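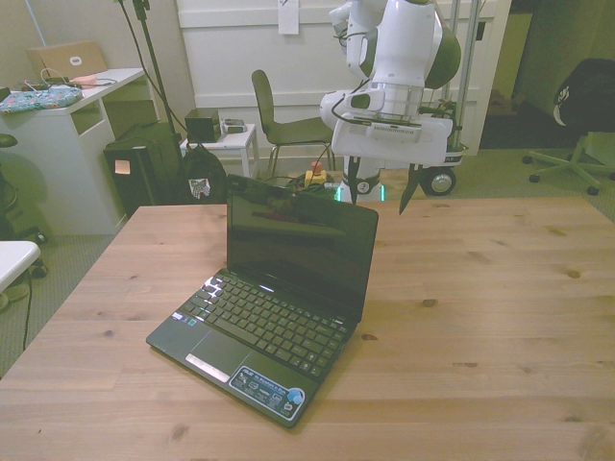 *Netbook, black, lid open. Pine table, front room.*

## The Small Computer Gallery

The front room at Holik is open again after the September repainting, and the pine table is back in use as the viewing table. Items from the small computer shelves go out on it one at a time. The shelves hold 212 machines at present, most of them under twelve inches across the screen, and most given by people who live within walking distance of the building.

The gallery page has been cut back. The old version had too many pictures of lids and too few of keyboards, and several people wrote in to say so. For now it has the netbook at the top, with the notes below. Other entries will be added as the descriptions are checked against the register. The register entries are printed underneath in shelf order for anyone planning a visit.

### Notes on the netbook

The keyboard is the chiclet type, with flat separate keys. The touchpad is dark and has a silver button bar along its front edge. Later small laptops often dropped the bar and made the whole pad press down, and visitors who learned on those tend to tap the pad and wait.

There is a blue and white sticker on the right side of the palm rest. We leave stickers where we find them. Branislav Tichý wrote our handling sheet, and the rule is on its first line: no peeling, no solvent, no fingernails. Sticker residue is harder to deal with than the sticker, and the print on them is often the only record of what a machine was sold with.

The small blue and white labels at the upper left of the palm rest are for the indicators. These rub off on machines that were used on trains and in beds. They should be photographed before any cleaning is done.

The screen is glossy. Glossy screens were popular in shops because colors looked stronger under shop lighting. They also show the whole room when they are off, so anyone taking pictures for the register should check the reflection first.

### From the register

**Shelf 3, first entry.** Given by Rozália Beneš, who used it for four years to keep the accounts of a flower stall. It came with its charger, a cloth sleeve and a folder of receipts, which we returned to her. The battery holds no charge. Runs from the wall.

**Shelf 3, second entry.** A Sornum with a swollen battery, now removed and taken to the recycling point. The battery bay has been left empty and a paper tag tied through it. Do not fit a replacement without asking.

**Shelf 3, third entry.** Given without a name. The hinge is stiff and should be opened with both hands, one at each corner of the lid. Two keys are missing from the number row and are not in the parts drawer. If you have a spare keyboard for this size of Sornum, please write to us.

**Shelf 4, first entry.** On long loan from Šindelář, the repair shop on the corner. This was their counter machine and it still has the stock list on it. The list has 493 lines, the last of them for a box of fuses. It can be read on request, but please don't edit it.

**Shelf 4, second entry.** A Salinico with a Slovak keyboard. Zuzana Hudec wrote her thesis on it and kept the drafts, all 14 of them, on a memory card that came with the machine. The card is stored separately. Ask at the desk.

**Shelf 4, third entry.** A Salinico of the same model, with an English keyboard. It was bought for parts and then found to work, so it was given its own number. The fan is loud. Shoaib Minhas has oiled it once and says it will need a new one before winter.

### The table

The table is pine, with plenty of knots and a few small dark spots in the boards. It was sanded and oiled before the netbooks went on it, and the spots stayed. It marks easily. Please don't write on loose paper directly on the surface, and keep drinks on the windowsill.

The pale boards are good for dark machines. White ones are harder to photograph there, and for those we put down the gray felt from the second drawer. Fold it back up afterward with the clean side in.

### Visiting and donating

Up to 3 machines can be requested for one visit. Send the shelf number and the entry number and they will be ready when you arrive. Štefánia Koubek looks after the requests and needs two working days to answer.

We are still looking for chargers, particularly those with the thin round plug, and for original boxes in any condition. We have enough mice. Machines with a cracked screen are welcome if the rest is complete. Before bringing anything in, please copy off your own files, remove any memory cards you want to keep, and write down the password if there is one. We can clear a drive for you, but we can't do it while you wait.

Register entries checked October 2025. Shelf 5 will be added next.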